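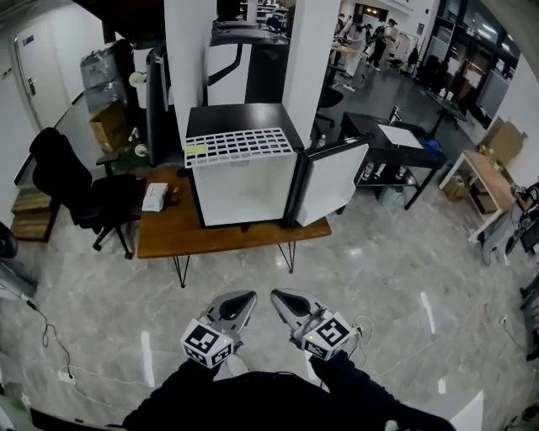

2020-08-04

Notebook, paper and binding bench. Continuing the Hornell account book.

Today I finished the washing test for the second gathering. I write it down in full, as last time I wrote only "washed, good" and after two weeks I could not tell what I did.

The book is a shop ledger, first entry 1788, last entry unknown because the end leaves are missing. Sewn on four supports, two of them broken at the front joint. The paper is rag paper, quite strong in the middle of the page and very weak at the lower corners, where people turned the leaves. The ink is iron gall, brown in most places and almost black on the pages of the second clerk. His ink is the problem. He pressed hard, and on three leaves the lines of the totals have cut through the paper.

Spot tests before washing: one drop of water, then one drop of the water and alcohol mixture, on a letter of each hand. First clerk, no movement. Second clerk, no movement. The red ruling moved a little with the plain water and did not move with the mixture. So I used the mixture for everything, also for the leaves without red, in order to have one procedure and not two.

Bath 1: 24 minutes. The water became yellow, like weak tea.
Bath 2: same time, new water. Still yellow but much less.
Bath 3: same time, nearly clear. I stopped there.

pH of the leaf surface before: 4. After the third bath I measured at the top margin and at the gutter and the two values did not agree, so I do not write them as a result. The electrode is slow and I think I did not wait enough at the gutter. To repeat tomorrow with the new buffer solution, not with the opened bottle.

Drying was between felts, light weight, changed after the first hour. The leaves came out with a small wave along the spine fold. Crisóforo Sandoval looked at them and thinks the felts were too dry when I put them in and pulled the moisture too quickly from the edges. He would spray the felts a little beforehand. I am not sure, but it costs nothing to try with the third gathering.

About the repair tissue. I compared the Kesine tissue with the thinner one we had from Polthorpe, on scrap leaves of similar age. The Kesine is easier to place and it does not stretch when wet with paste. However it shows over the writing as a gray veil, and in the totals column this is disturbing for the reader. The Polthorpe nearly disappears, but I tore two strips while lifting them from the glass. Decision for now: Polthorpe over text, Kesine in margins and at the corners. Strips to be torn along a water line and never cut.

Paste: wheat starch, cooked yesterday, sieved twice. Too thick in the morning, good after I added water by the spoon. I should write how many spoons but I did not follow it. Next time I will weigh.

Something for colleagues: the leaf numbers in pencil at the top right are from an older repair and they are wrong after the first gap. Somebody skipped a leaf and continued. Please use our own numbers, bottom left, also in pencil. When the Aguirre estate sends the transcription it will have the old numbers, so we need a table with both. I started it on the back page of this notebook.

I estimate some 200 leaves in total, if the loose bundle belongs to this book. I believe it does. The chain lines have the same distance and the same clerk writes his capital B with the open bottom. The watermark I have only seen in half, because it falls in the fold. It could be a bell or a pot.

A nice entry I found while the leaves were drying: a customer paid for candles with a goose, and then the goose is crossed out and written again one line lower, with a different price. The argument in the shop I would have liked to hear.

To do:
New blotters, the large size. We have only the small ones left.
Repeat pH, both places, wait for a stable reading.
Third gathering: spray the felts, keep everything else the same.
Ask Hornell if they want the old spine leather kept in a separate box or back on the book. They did not answer this in the last letter.
Label the tray with the loose fragments. At the moment only I know which leaf they come from.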